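Bench notebook, March, Horkon refurb line – tower teardown cell

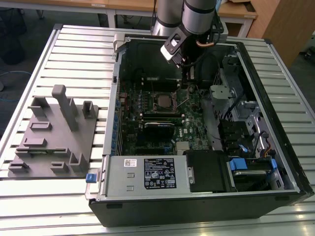 Dell tower on the slatted table, side panel off, arm over the board. Fixture plate to the left.

Third week with the cell. Irnach's proposal says one operator will "supervise" where two used to strip. I've got 14 towers in the log so far and I'm not ready to sign that.

What I'd want sorted before anyone redraws the roster:

Cables. The board is the easy bit. It's the black leads looped through the fan shroud and the drive cage that eat the time, and every second-hand tower has been put back together by someone with their own ideas. A person feels a snag and backs off. I haven't seen a force limit written down anywhere yet. Asked for it again this morning.

Clips and levers. Drive tabs are blue plastic, easy to spot, fine. The socket lever is thin metal and sits at an angle right beside the socket. Bend one and the board goes from resale to scrap, and guess whose name is on the tally.

Throughput. Gittins quoted 500 units a month, then 1000 once it's "tuned". Our bench did 361 last month by hand, with testing included. Their number leaves testing out. Not the same job, so I've put them in separate columns.

The people side. Supervising so far means standing there from 7 am loading cases, then writing up faults. The diagnosing, the part the apprentices learn from, has gone to the Clesov software. Nobody has said where they're meant to pick it up now.

I'll grant it doesn't get a sore wrist by two o'clock – mine does.

To do: chase force limits, ask for the fault log in a format we can read, colour-tag the towers we strip by hand so the comparison is fair.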